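Leandro Arancibia
4 Apr 2021

Thread on getting rid of hard water marks in a bathroom, since three of you asked after my last post. I rent, so none of this involves drilling or a plumber.

First, find out how hard your water is. My town posts a yearly report. Ours came in at 293 parts per million last August. The strips I bought gave a number close enough to that.

At that level, any drop left to dry leaves a ring. Faucets get it first, then shower glass, then the counter.
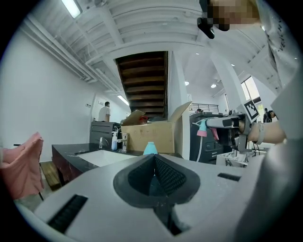 Vinegar is what most people reach for, and on chrome or glass it's fine. Half vinegar, half water, leave it ten minutes, rinse. Keep it off marble and limestone. Acid etches them and the dull spot stays. Check small parts too before you soak anything. I look over vents with fine slats, like the black ones set in that gray plastic, and I wipe those with a barely damp cloth. Liquid gets behind slats and dries there.

For stone, use a cleaner marked pH neutral. I've tried Tundell and Zaltine. Tundell rinses off faster. Zaltine smells less. Both cost too much, so I dilute as far as the label allows.

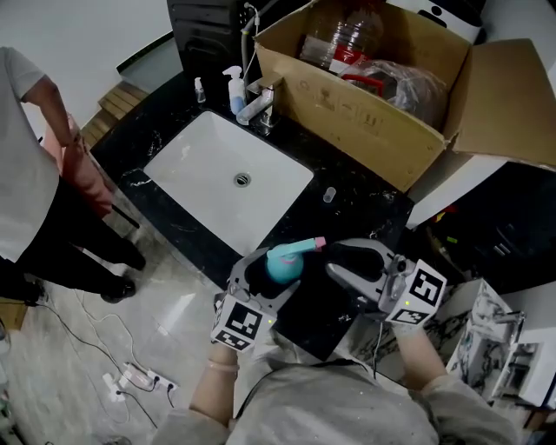
Turquoise spray bottle, black marble, a few water spots.

Dark stone shows everything. A light counter can go days before you notice. With a black one, wipe it dry after you use the sink. A plain cotton towel works as well as the microfiber ones.

If the ring is already there and you can feel it with a fingernail, that's scale. Use a plastic scraper held flat, plenty of water, go slow. No steel wool.

If the spot is smooth but dull, that's etching and cleaner won't fix it. It needs polishing powder or a stone guy. Petrauskas quoted me $160 for a small vanity top. I haven't decided.

Sealer doesn't stop etching. It slows down stains. I put Kamano on every 2 years and I don't expect more from it than that.

Shower glass is next. I still have one squeegee to test.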